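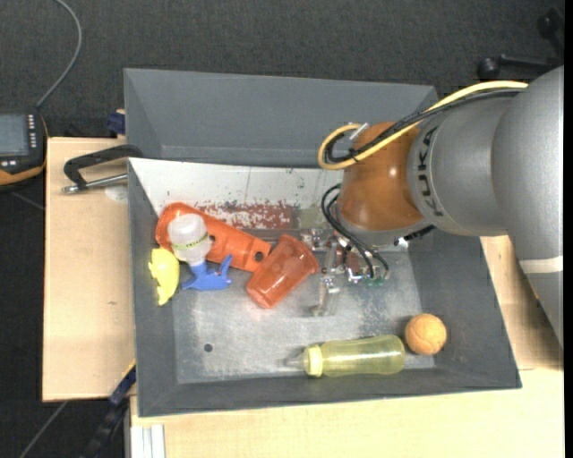 **Residents' Forum – Primberg House – Service Charges and Shared Areas**

**Thread: Proposed change to bulky refuse collection**

**Estate_Office_RB**
Leaseholders are asked to note that the present arrangement with Brulel ends in November. The managing agent proposes to replace the monthly collection with a booked service, under which each flat may request 2 collections a year at no extra cost. Further collections would be charged to the flat concerned. Comments are invited in this thread before the proposal goes to the freeholder.
Rania Benkirane, Estate Office

**flat_twelve**
Could the Estate Office please confirm whether the service charge will fall as a result? The current budget shows £177 per flat under "refuse and clearance". A reduced service at the same price would be hard to support.

**Mortimer_Court_Side**
I am in favour. The bin store on the north side is blocked for most of the month by mattresses and flat-pack furniture, much of it left well before the collection date. A booked service would at least establish who has left what.

**k.lindqvist**
I must respectfully disagree with the previous contributor. Items are left early owing to the notice in the lobby, which still gives the old collection date. I reported this in writing and received an acknowledgement but no correction. The notice should be put right before the service is withdrawn.

**Estate_Office_RB**
In reply to flat_twelve: the figure quoted also covers the weekly cleaning of both bin stores, which would continue. The quotation from Bhat for the booked service is lower than the present contract, and any saving would be credited at the year end. I am not able to publish the quotation while the tender is open.

In reply to k.lindqvist: the lobby notice has been passed to the site team for replacement.

**flat_twelve**
Thank you. I would ask that the saving be stated as a sum per flat before any decision is taken.

**Upper_Terrace_5**
Two collections may be adequate for owner-occupiers. It is not adequate for let flats, where tenants change and furniture changes with them. I would suggest 3, with unused bookings carried forward for one year.

**Mortimer_Court_Side**
Landlords should meet the cost of their own clearances. I see no reason for the other leaseholders to contribute.

**Upper_Terrace_5**
Landlords pay the same service charge as everyone else – in my case for a bin store I seldom use.

**k.lindqvist**
May I also raise the lighting in the south store? The Liteo fitting by the door goes off after a few seconds, and residents are left sorting their recycling in the dark.

**Estate_Office_RB**
Lighting is a separate budget item and should be raised in the Repairs section. The suggestion made by Upper_Terrace_5 will be included in the summary sent to the freeholder, together with the objection to it.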